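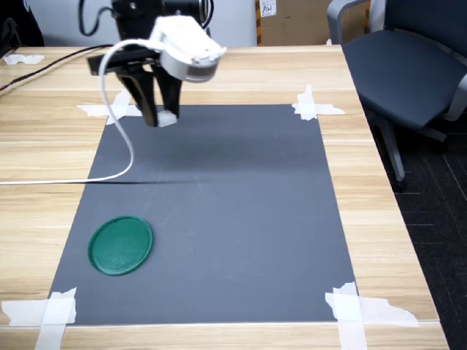
Do I need a written risk assessment for one small bench arm, or is "its small and slow" enough?

Write one. A page is fine for a bench setup. List the ways it can hurt somebody (pinch at the gripper, pinch between links, reach over the table edge, dropped part), what you did about each, who signed it. Small arms still close on fingers. Slow only helps if the speed limit is set in the controller and people can't bump it back up from a laptop.

2 min read
162 shares

More from the asker: we are a teaching shop, two benches, no fence, people walk past to get to the sink. Boss wants "the rules" on a sheet by 12 July 2020. I have read bits of ISO 10218 and got lost. Mostly want to know what a normal person would put on the sheet.

Wendell Whitlock

Did this for our Limix bench last year. Our sheet, from memory:

- stop button reachable from where you stand, not behind the arm
- press it at start of shift. every shift
- reach of arm marked on table or floor, stay out of it while drives are on
- hands off the part untill the arm is parked AND drives are off
- one person runs it, that person says "moving" out loud
- long hair tied, no lanyards
- cables checked through the full range by hand before first run of the day

Cables are the one people skip. Ran ours through the whole move at low speed and found a snag at the far end of travel, would never have seen it at home position.

Don't try to copy the standard onto the wall. Sheet is for the operators, the assessment goes in the binder. 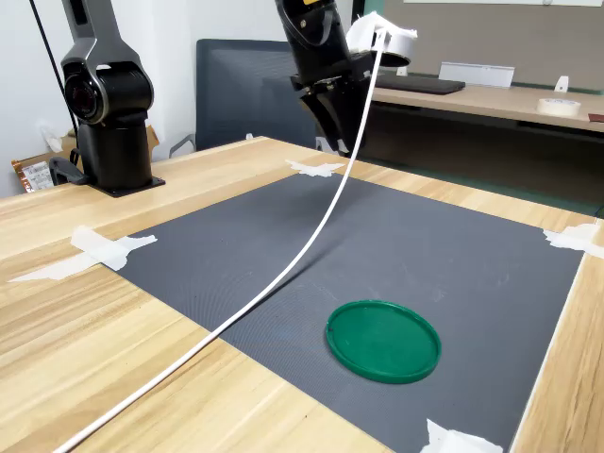
Who gets to reset after somebody hits the stop?

Whoever is running the bench that shift, and only after walking over and looking at it. Releasing the button should not make the arm move by itself. Motion needs a separate start command. Test that. If yours takes off when you twist the button out, it is wired wrong, lock it off and get it fixed before anyone uses it.

Glykeria Stefanou

Agree with Wendell mostly. Would add: change control. We swapped a gripper on the Skavonel cell and kept the old assessment, bad idea, new fingers had a different pinch gap and stuck out further. Now any new tool, new mount, new payload = reread the page, initial it, date it. Takes 15 minutes.

Also bolt or clamp the base, check it weekly. And "collaborative" on the box doesnt cover your application, you still asses the whole thing with tool and part. ISO/TS 15066 is the one to look at for contact limits. 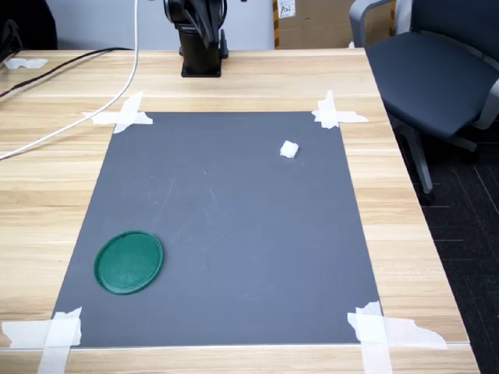 Green lid and small white piece on the mat, taped at the corners.

Lotum user

just put a sign up lol

15 comments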